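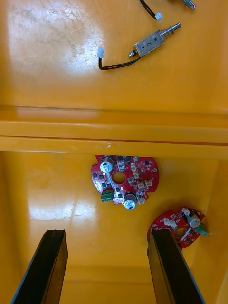
Two small solenoids in a yellow bin.

I gave up on the online parts stores in June and went back to Virág, the surplus shop in Juldale. It's a 19 mile drive and they close at 2. Prices are written on masking tape. I spent almost $100, mostly on connectors and hookup wire I'd have paid shipping on four times over.

They don't take returns, so check the pins before you pay.
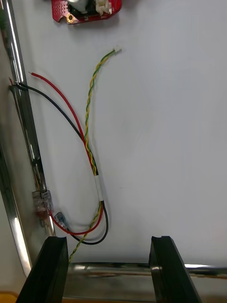
Erzsébet Sárközi wrote in to say the Virden store does take returns if you keep the tape on, but the wire there is sold by the full spool only.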